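About Us | Our Story

Hi, I'm Valentyna Bondarchuk, and I started Murnier with one folding table and a bag of cucumbers. We teach kids (and plenty of their grown-ups) how to put food on a plate and get a table ready for company. That's really the whole business! We've been at it in Rurnville for 9 years now, and I still get a little thrill every time somebody who "doesn't do vegetables" picks one up on their own.

It began with my niece's birthday. I put out a pile of whole vegetables and some plain plates, turned my back to look for the peeler, and the kids had started serving each other. Big cucumbers on little plates, very serious faces. So I kept doing it, first in my own kitchen and then at the library, and when Oksana Stetsiuk came in with me we finally signed a lease on the room on Maksymiv Street.

Our first class is called Plate First. We don't chop anything until the second half, which surprises people. You get a plate, you get a vegetable, and you work out where it goes and which way it ought to point. A long cucumber on a round plate is harder than it sounds, and going corner to corner across the plate usually looks nicest, with the tip hanging over if it wants to.
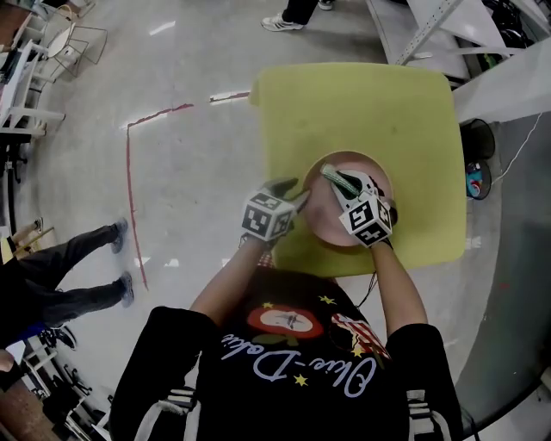 Bohdana Hordiienko wrote to us that she'd expected a cooking class and was a bit put out for the first ten minutes, then went home and rearranged her whole fridge shelf so the cucumbers were at the front. "My son sets the table now," she added, "but he will only use the pink plate, so please tell me where you buy them."

(The pink ones come from a closeout bin, Bohdana, I'm sorry! We bought 80 of them and we're down to the last stack.)

Colors are a big deal around here. I like pink dishes on yellow-green because everything green you put near them looks twice as fresh, and Oksana likes them because she can spot a dirty one from the doorway. We stick to smooth, round shapes that are easy to wipe and easy for small hands to carry. Nothing fancy, nothing you'd cry over.

Then there's the sparkle. Our second class, Company's Coming, is where the glittery green stuff gets out of its box and goes next to the bowls, and I won't pretend we're restrained about it. We run it all year, too. Why should December have all the fun?

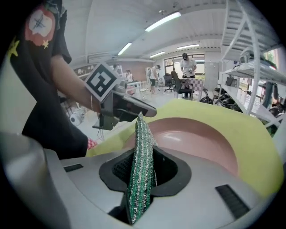 Tymofii Hordiienko thinks we overdo it, and has told us so more than once: one shiny thing per table is plenty, he says, and it should never touch the food. We've adopted the second half of that as a house rule. The first half is still under discussion.

Groups are 14 at most, ages 4 and up, and you don't need to bring anything except sleeves that roll. Bohdan Shevchuk answers the phone most mornings until noon, and after that you'll get me, probably with my hands in the sink. Ask about the spring list, which opens in March, and the Prirnovik family supper, where the kids lay the tables and the parents have to sit still until they're called.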